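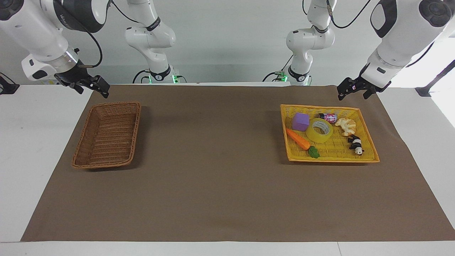
Pre-run software checklist, two-arm basket transfer cell
Grosilholm lab, bench 3
Filled in 22/10/2023

I go through this every time the stack gets a new build, and this one has a new planner branch in it, so I took my time and typed up comments as I went. OK means I saw it work myself. HOLD means don't run unattended until it's cleared. Same rules as the July list, plus the grasp section, which I rewrote.

CONTROL

1. Both arm controllers report ready before the supervisor starts: OK
Green lights on both bases, and the state topic agrees with them. Check both! The lights come from the controller, the topic comes from us, and I've had them disagree.

2. Grippers open on startup: OK
Both open, both parked above the table. The old startup script only opened the right one, so if you're on an older branch, look at the left.

3. Stop button drops the motion queue as well as the arms: OK
Pressed it mid-move three times. Queue was empty after each one and nothing resumed on release.

4. Watchdog trips when the command stream dies: OK, with a grumble
It tripped at 46 ms. Fine by me, but the config file says one thing and the launch file says another, and the launch file wins. Please, somebody pick one. (I'll probably end up picking one.)

5. Force limit loaded from the cell profile: OK
Read it back from the controller. Don't trust the dashboard number, it's cached.

PERCEPTION

6. Camera-to-table calibration loaded and current: OK
Moon is our calibration tool, and it now prints the age of the file in the first line of the log. I love this.

7. Table plane fit: OK
The brown paper has some creases in it and the fit shrugged them off. If you put down a fresh sheet, smooth it and run the fit again before you blame anything else.

8. Source and target baskets labeled correctly: OK
Yellow one is source, wicker one is target and should be empty at the start. The labeler used to swap them when the wicker one sat at an angle. I left it at an angle on purpose and it got it right.

9. Every item in the source basket gets its own mask: HOLD
Purple cube, carrot, panda, all lovely. The clear packing tape is the trouble. You can see the weave right through the middle, and the segmenter either splits the roll or decides it's part of the basket. I raised the point budget from 800 to 4,000 and the outline got nicer, but it still merges now and then. Leave the tape out of unattended runs for now.

10. Items lying on their side get a sensible pose: OK
The little bottle with the black cap and the panda both came out fine. The panda's front is still a coin flip, but the grasp doesn't care.

PLANNING

11. Arm assignment: OK
Clotance (the planner) gives picks to the left arm, over the yellow basket, and keeps the right arm clear until the left has backed off. I tried to bait it into crossing them and it refused.

12. Basket rims in the collision model: OK
Both are in there, rolled rim on the wicker one included. Padding is a bit fat, so corner picks plan slowly. The cube sits in the back-left corner and it's the slowest of the bunch.

13. Cables in the collision model: HOLD
Only as a rough tube around each arm. The loops hang outside it in some poses. Cap the speed in the profile until the model is redone — I mean it, the cap is one line.

TOOLING

14. Tronico recorder starts before the first motion: OK
It does now. It also warns you if the disk is low, in a color you can't miss.

15. Build hash written into the run log: OK

16. Replay of the last log gives the same plan: OK
Same seed, same plan. Change the seed and the carrot gets picked from the leafy end, fine, just don't file it as a bug.

Result: cleared for attended runs, speed cap on, no tape roll. Items 9 and 13 are open. If you clear either one, write your comment under mine and leave mine where it is.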